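Workshop notebook — Felledon Bindery and Paper Conservation
Sun 8 July
Entry by W. Rennie

Adhesive trials for the Karkia deposit continued. Wheat starch paste was prepared at the usual strength and strained twice. The second batch was noticeably smoother and has been labelled for use on spine linings only. Ekrem Tekin has asked that the methyl cellulose be kept in reserve until the colour tests on the cloth cases are finished.

Humidity in the store was higher than preferred overnight. The dehumidifier was emptied and reset.
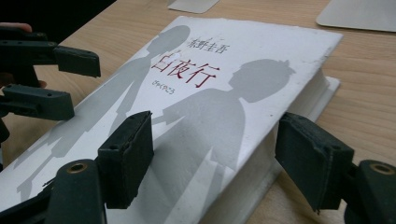 Press times remain under review. Boards left for 90 minutes showed slight warping at the fore edge; those left for 120 minutes lay flat. The longer period is to be adopted for all case work until further notice.

The Drollero order for grey endpapers stands at 1,000 sheets. Grain direction must be confirmed with the supplier before payment is authorised — the previous delivery was cut cross-grain and could not be used.

Outstanding: sharpen board shears, relabel paste jars, revise October schedule.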